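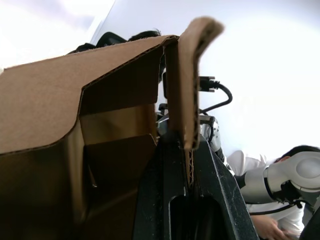
The side flap, with the top curling outward

Cardboard box flap does not stay flat, what can I do?

Posted by udska22 on Thursday, August 9, 2018

I keep winter clothes in brown corrugated boxes, bought in June from a shop in Vandbridge. On one box a narrow side flap stands up and bends out at the top like a hook. When I close the big flaps over it, they lift again in the night. There is also a small notch on the folds inside. Must I buy a new box? I have 300 grams of wood glue at home and wide paper tape.

jogi_home
Do not buy new. Bend the flap backward over the edge of a table, slowly, along the old crease. Then fold it inside and put heavy books on it until morning. For the notch use the paper tape, on both sides if your hand can reach. Glue is too wet for this, my box became soft from it.

Umuvell
just cut it off

tapeandstring
I would not cut it, the side flaps carry weight when you stack boxes. If the bend is already weak, tape a flat piece of cardboard behind it, with the waves going up and down.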